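Home bakers wanted: recipe testers for a book of traybakes and loaf cakes

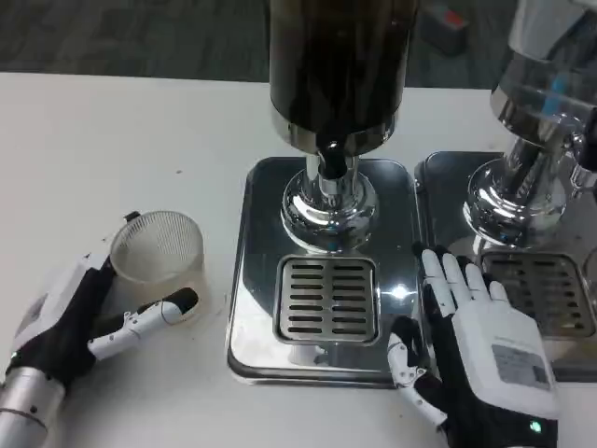

Pilau is a small cookery publisher based in Modstead. We are putting together a book of plain cakes for home kitchens, and we need people to bake from the draft recipes before they go to the printer. You would bake at home, in your own oven, with ingredients from whichever shops you normally use.

The book has 47 recipes. Most are traybakes and loaf cakes, with a short chapter of biscuits and another of things made in a 20cm round tin. There is nothing tiered or iced to a high finish. The most complicated recipe is a marbled coffee and walnut loaf, which uses two bowls and takes a bit over two hours including the baking.

What you would do

Each tester is sent four recipes. You bake each one twice. The first time, please follow the recipe exactly as written, even if you think it is wrong. The second time you may change one thing, such as the tin, the flour or the oven shelf, and tell us what you changed.

After each bake you fill in a two-page form. It asks for:

the make of your oven, and whether you used the fan
the tin you used, measured across the inside of the base
how long the cake took, compared with the time given
any step you had to read more than once
what the cake was like on the day, and again two days later
whether you would make it again

We also ask for one photo of a cut slice, taken by a window. A phone picture is fine. The photos are for our recipe editor to check the crumb and will not be printed in the book.

You will have five weeks to finish all eight bakes. Some testers do two in a weekend and others spread them out. Please send each form in as you finish it, as we make changes to the recipes as we go along and a form that arrives in the last week may be too late to be of use.

Who we are looking for

You need to be over 18 and living in the UK. You should bake at least once a month already. You do not need any training and we would prefer not to have professional bakers for this round, as the last book was tested mostly by people with catering ovens and the timings came out short.

You will need digital scales, an electric or gas oven that holds its temperature reasonably well, a 900g (2lb) loaf tin and a tin of roughly 20cm by 30cm. A stand mixer is not required. Nearly 100 people tested for our last book and a good number of them used a wooden spoon for everything. If you do have a hand mixer, tell us, so that we can share the recipes out evenly.

We are short of testers in the following groups:

people with gas ovens
people with range cookers
people who live in very hard water areas (for the tea loaves)
people who bake without eggs or without dairy and are willing to test the six recipes that have a version for this

If you have a nut allergy, please say so on your application. We can give you a set with no nuts in it, but we cannot promise that a recipe will suit every diet, and you should read the full ingredients list before you start.

Payment

We pay a flat fee of £10 for each bake, so £80 for the full set. This includes ingredients. The fee is paid by bank transfer once your last form is in. If you have to stop part of the way through, we will pay for the bakes you have reported on.

Two of the recipes use more expensive things (ground pistachios in one, a whole vanilla pod in the other). If you are given one of these we will add £6 for each time you bake it. Keep the receipt.

Every tester who completes the set gets a copy of the book and is named in the list at the back, unless you ask us to leave you out.

The recipes

The recipes are unpublished and we ask you not to post them online or pass them on. You are welcome to share the cake. If you write a blog or post pictures of your baking, please hold back anything from the book until it is on sale. You will be asked to agree to this by email before we send your set.

Please don't be polite on the forms. "Very nice, family enjoyed it" is pleasant to read but does not help us much. "Sank in the middle, batter was thin, tin was only half full" does. If a cake fails, you still get paid for it, and we would like the photo all the same.

How to apply

Send an email to the testing desk, using the contact page on this site, with "Cake testers" in the subject line. Tell us:

your name and the town you live in
what kind of oven you have and how old it is, if you know
what you baked most recently and where the recipe came from
any allergies, or ingredients you don't use
whether you can read a PDF on screen or would like paper copies by post

There is no need to send a CV or pictures of past cakes. A few lines under each point is enough.

We have room for 300 bakes in this round and will close the list when the sets have all been given out. We will reply to everyone, including those we can't place this time, and we keep a waiting list for people who drop out. The first sets go out in June.

If you have tested for us before, you can apply again. Please mention which book it was, so that we don't send you a recipe that has been reworked from one you already know.

Page last updated 2020-04-03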